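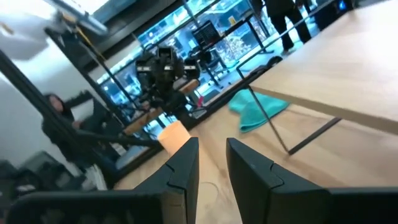
The peach-coloured cylinder, as met by our gripper.

I joined the Lilow robotics club in October because Petronella Nkosi told me it would be relaxing. Petronella also thinks camping is relaxing, so I have only myself to blame.

The evening course is meant for complete beginners. You get a pair of gripper fingers, a table and a list of things to pick up, and you work your way down the list until either you or the arm loses interest. Cylinders come first. They are supposed to be easy, being the same from every side, and I'd like a word with whoever decided that. My first go took 70 seconds, and the marking sheet allows 3 points for a clean lift. I was given 2, out of what I think was pity.

Wumpini Kwofie, who runs the course, has a gift for standing behind you at the wrong moment and saying 'slower'. He says it at every speed. Justinas has started saying it at home to the kettle.

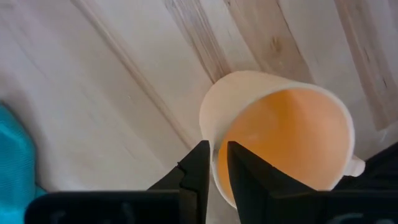
Fotville, 2020-11-09

Mugs, then. We have moved on to mugs, and mugs with something in them at that. Wumpini's view is that an empty mug teaches you nothing. My view is that an empty mug is a perfectly good mug, but I was outvoted.

The trick is the approach. You bring the fingers in open, one either side, and you stop worrying about the handle (I have not stopped worrying about the handle). Go in too high and a fingertip hangs over the rim, and then all you can think about is orange stuff on pale boards and who will be fetching the cloth.

Eglė has logged more than 300 practice grasps in her notebook, with remarks. Mine from last session reads 'hesitant, then sudden'. I have had school reports like that.

Ebbe Forsberg wants us to enter the Mikmont beginners' round in the spring. I said I'd think about it, and he wrote my name down while I was thinking – in pen. Next up is stacking, if I can remember which way the wrist turns.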